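Venckus Shared Workshop: Support Desk

Search tickets Go Advanced

We use cookies to keep you signed in and to remember your ticket filters. Accept / Manage settings

Ticket: Intermittent loss of right arm, Tritodano two-arm build
Raised by: Bello Edet
Assigned to: Kristaps Hunt
Status: Open, monitoring
Priority: Normal

Fault as reported

The control program loses contact with the right arm during cable-handling runs. The left arm continues to respond. The program then stops both arms in position, as it is configured to do, and must be restarted by hand. The fault occurred on 14 of 50 runs before this ticket was raised. No error is shown on the controller beyond the loss of connection. Power to the arm is not interrupted.

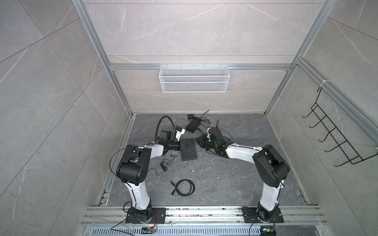

The member states that no change was made to the control software in the week before the first failure. The network settings were last edited in April, when both arms were given fixed addresses. A copy of those settings is attached to the ticket and has been checked; no duplicate address was found.

Action 1 (K. Hunt)

The ping test was left running against both arms with the motors disabled. After 200 replies from each arm there were no losses. The same test was then repeated with the arms moving through the Guder test routine at half speed. The left arm again showed no losses. The right arm dropped replies on three occasions, each time when the forearm was reaching inwards.

Assessment: the fault depends on movement. The settings and the program are unlikely to be the cause. The member was asked to examine the cable run on the right side and to report any point at which a lead was pulled tight.

Action 2 (B. Edet)

Both leads were unplugged at each end and refitted. The right lead was found to have very little slack when the arm was at full reach. It was released from its tie and re-routed to give a longer loop. The handling routine was then started again with the cables used for practice.
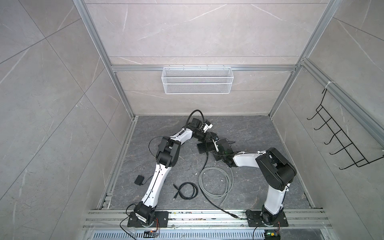
The first 21 runs following this change were completed without a stop. The next run failed in the same manner as before. The member therefore considers that the slack was a contributory matter and that a second cause remains.

Action 3 (K. Hunt)

The leads of the two arms were exchanged at the network end only, so that each arm used the port previously assigned to the other. The fault did not follow the port. It remained with the right arm. The original lead was then replaced with a new one of greater length from workshop stock, and the old lead was labelled and withdrawn from use.

Members are reminded that leads should be exchanged one at a time, with a test after each exchange. A record should be made of which lead was in which port before anything is removed.
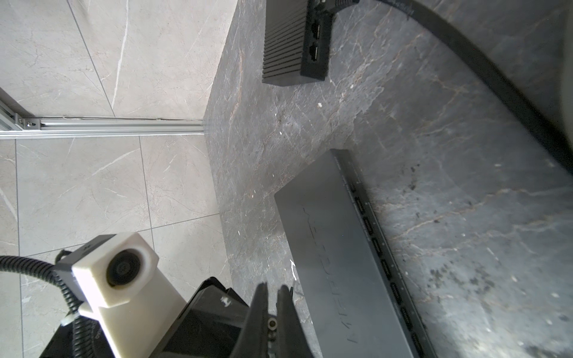 With the replacement lead fitted, the Guder routine was run at half speed and then at full speed. No replies were lost from either arm. The withdrawn lead was tested on the bench and gave a good result while lying straight, but lost contact when bent close to the plug.

Outstanding

The ticket will remain open until the member has completed a further 50 handling runs. The Dinatero log viewer should be left recording throughout, and the log attached here whether or not a stop occurs. The bench will be available to the member from 10 a.m. on Saturday.

Should the fault return, the connector at the base of the right arm is to be inspected next. The arm must be isolated from its supply before the cover is removed.

Last updated by K. Hunt

Contact the support desk | Copyright Venckus Shared Workshop | Back to top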